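Visit to the Larkonport shared workshop
June 15, 2022

Four of us from the Kiltodier club made the trip to Larkonport to see the two-arm bench that Rosalía Pacheco and Shaohua Tan have been putting together since April. The workshop is upstairs from a tile showroom and the freight lift was out, so we took the stairs with our box of spare connectors.

Members pay by the month and get a bay with power and a lockable cupboard. The laser cutter is shared, and so is the one good drill press. Rosalía and Shaohua have the bay at the far end. Their project is called Zandach, after the street where they started it in a garage.

Shaohua went through the costs first, as several of us had asked by email. They have spent $1241 on the frame, panels and wiring, and $539 of that was aluminum rail, bought new after a second-hand lot turned out to be bent. The arms came separately and he did not want to put a price on those. Cabling took over 7 weekends. They ran it inside the arms at first, gave up, and now it goes along the outside where it can be reached.

We then moved to the bench itself. The job they are working on is picking bottles and putting them in a rack, with each arm driven by hand from a pair of smaller controllers. Rosalía drove and Shaohua called out the distances. 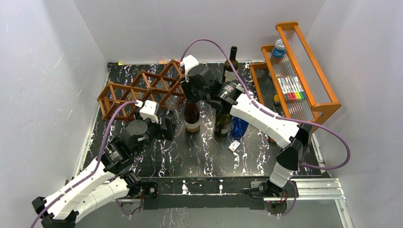 The right gripper over the neck of the brown bottle, with the wine rack at the back left.

Bottles are harder than I had expected. Rosalía said the neck has to be taken close to straight on, or the bottle tips as the fingers close. Glass is also a problem for their depth sensor, so for now they rely on ordinary cameras and a lot of practice runs. She keeps a notebook of every failed pick, with the speed setting beside each one.

I asked about the wall panels. They went up to keep background clutter out of the recordings, and they have cut down on glare from the windows too. Our own bench at Kiltodier could use the same thing.

After lunch we got a turn each on the controllers. I found the elbow awkward and kept lifting too early.

The control software is Cabello, which Shaohua wrote and is still changing. He will send us a copy once the logging is fixed. Rosalía would like to borrow our torque gauge in return, and I said I would bring it up at the next meeting.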